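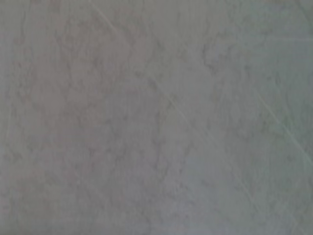

Sternent says its wrist-camera software can handle patterned worktops. Buyers may want to see more

September 5, 2022

Sternent has released a new version of Jastex, its perception and grasp-planning package for robot arms, and claims it has fixed one of the more stubborn problems with cameras mounted at the wrist: what the software does when the camera is very close to a busy surface and there is nothing there to pick up.

Grey marbled material with pink, green and blue mottling is a fair test of that. At very close range the picture goes soft, the dark veins have ragged ends, and the thin pale lines slanting across can pass for the edges of something. Older versions of Jastex had a habit of treating marks like these as objects and planning a grasp on them. The arm would then close on nothing, report a fault and wait for someone to clear it.

According to Sternent, the new version compares several views taken on the way down before it accepts that an object exists. The company says it tried this on 2546 approaches over patterned surfaces and got 14 false grasps. It has not said how many different surfaces were used, how they were lit, or how often the software ignored an object that really was there. A system that never picks anything up would have scored better.

Morag Drummond, who runs a packing line at Wurnik and has used Jastex since January, is not convinced. "They've made it more cautious, and I can see that," she said. "What I can't see is whether it's any cleverer. We had 26 stops in one shift on the old version. We've got fewer now, but the arm hesitates over things it used to take straight away."

Wurnik measured an average of six extra seconds per pick with the new checks switched on. Sternent says the delay can be cut by lowering the number of views, a setting that also weakens the check. The release notes do not say where the balance should sit.

Rival supplier Böttcher takes a different line and asks customers to fit a plain mat under the work. It is cheap and dull, and it does not need a licence.

Sternent says a fuller set of results will follow, including missed objects. It has not given a date. The update is free to existing Jastex customers, who can go back to the earlier version if they wish.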